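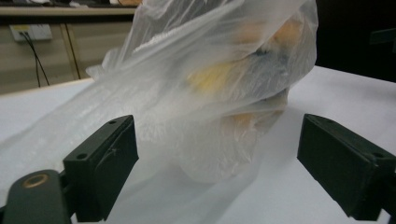

Logroño, 13 de septiembre de 2025

Selladora de bolsas Harkex: opinión después de un verano de uso

En casa compramos mucho a granel: arroz, legumbres, frutos secos, pienso para el gato y, desde hace un tiempo, café en grano. Durante años lo hemos guardado todo en las mismas bolsas en que venía, cerradas con una pinza o con una goma. Funciona a medias. Las pinzas se abren, las gomas se pasan y a las galletas les dura poco el crujiente. En junio compré la selladora de mesa Harkex, la de barra larga y sin bomba de vacío, y la he usado casi a diario durante 14 semanas. Antes tuve una Furnival de mano, de las de pilas, así que la comparación sale sola en varios puntos.

Qué es y qué no es

Es una selladora térmica por impulso. Tiene una base, un brazo que se baja con la mano y una resistencia plana cubierta por una tira antiadherente. Se coloca la boca de la bolsa sobre la resistencia, se baja el brazo, se enciende un piloto rojo y, cuando se apaga, se espera un momento antes de levantar. No saca el aire. Quien quiera congelar carne o pescado al vacío necesita otro aparato, y este no lo sustituye. Yo saco el aire apretando la bolsa con la palma, y para alimentos secos me basta.

En la caja vienen la máquina, una resistencia de repuesto, dos tiras antiadherentes y un folleto. El folleto está traducido con poco cuidado. La tabla de ajustes, que es lo único que hay que consultar, se entiende bien.

Peso y sitio que ocupa

La pesé en la báscula de cocina sin el cable enrollado: 1.402 g. Es bastante más que la Furnival, que cabía en el cajón de los cubiertos. La Harkex vive en un estante bajo, de lado, y la saco cuando la necesito. Las patas de goma agarran bien en una encimera limpia y mal si hay harina. El cable es corto. En mi cocina obliga a trabajar siempre en el mismo rincón, al lado de la tostadora, y es lo que más me molesta de toda la máquina.

El ajuste de temperatura

La rueda lateral regula el tiempo de calor. Las bolsas finas, las de la fruta o las que dan en las tiendas a granel, quieren el mínimo. Con un punto más se arrugan junto a la costura, y con dos se cortan. Las bolsas de café con capa metalizada por dentro piden casi el máximo. Entre una cosa y otra hay que probar. Recomiendo hacer la primera soldadura muy cerca del borde: si sale mal, se recorta y queda bolsa de sobra para repetir.

La rueda no tiene topes. Gira suave y es fácil moverla sin querer al guardar la máquina. He marcado con un rotulador los puntos que más uso y me ha ahorrado bastantes bolsas quemadas.

Cómo sella

Con bolsas lisas y limpias, muy bien. La costura es recta, de unos milímetros, y no cede al tirar de los lados. Hice la prueba que hace todo el mundo, llenar una bolsa de agua y ponerla boca abajo en el fregadero toda la noche. Por la mañana el fregadero estaba seco.

Con bolsas arrugadas el resultado baja. Si queda un pliegue atravesado en la boca, la soldadura coge las capas de fuera y deja un canal mínimo por el centro. A simple vista parece cerrada. Para comprobarlo aprieto la bolsa cerca de la oreja y escucho si pierde aire. El remedio es estirar la boca con las dos manos antes de bajar el brazo, y aquí se echa en falta una tercera mano o un peso. Yo apoyo el cuerpo de la bolsa contra un bote.

Lo otro que estropea el cierre es el polvo. La harina, el azúcar glas y el café molido se quedan pegados en la boca y no dejan que el plástico se funda. Paso un papel seco por dentro y ya está. Con la Furnival ni con esas: la costura de harina se abría siempre.

Qué bolsas he probado

Las Pisitz transparentes, en paquete grande, son las que mejor van. Tienen el grosor justo, no se pegan a la tira y aguantan que las abras y vuelvas a sellar un poco más abajo varias veces. Las de rollo del supermercado sirven para cosas ligeras, como pan rallado o hierbas secas, pero con garbanzos acaban pinchadas por las esquinas, y de eso la selladora no tiene culpa.

El café Malovmont que compramos viene en una bolsa gruesa con fuelle a los lados. Es lo más difícil que le he dado. En los fuelles se juntan cuatro capas y en el centro dos, de modo que un solo ajuste no vale para toda la boca. Lo resuelvo sellando una vez por cada cara, dándole la vuelta a la bolsa. Queda feo y cierra.

No la he usado con bolsas de papel ni con las compostables. El folleto dice que con estas últimas no se garantiza el resultado.

Cuánto cabe

La barra admite las bolsas grandes que tengo en casa. La más pesada que he cerrado fue una de arroz de 1.865 g, y ahí el problema es de manejo: hay que tenerla de pie junto a la máquina mientras se baja el brazo, y si se vence tira de la costura cuando todavía está blanda. Mejor poner la selladora en alto, sobre un libro o una tabla, para que la bolsa descanse en la mesa y la boca llegue sola a la resistencia.

Limpieza y desgaste

Se limpia en frío, desenchufada, con un trapo apenas húmedo. La primera tira antiadherente se oscureció en agosto y la cambié a primeros de septiembre. Se despega, se pone la otra y se recorta lo que sobra. La resistencia sigue siendo la original. El brazo ha cogido una ligera holgura lateral que por ahora no afecta al cierre, aunque la vigilo.

Si se sellan muchas bolsas seguidas, la barra se calienta y conviene bajar un poco la rueda o parar un rato. Lo noté el día que repartí un saco de almendras en raciones. Las últimas salieron con la costura amarillenta.

Para quién la veo

Quien compre a granel, haga mezclas de frutos secos, guarde semillas o reparta pienso le va a sacar partido. Para cerrar de vez en cuando una bolsa de patatas fritas me parece demasiado aparato, y con una pinza buena se apaña uno. A quien cocine para congelar le diría que ahorre para una con vacío.

Lo mejor: la costura, los repuestos incluidos, que no gasta pilas.
Lo peor: el cable, la rueda sin topes, el folleto.

Nota: un notable. La volvería a comprar con un metro más de cable.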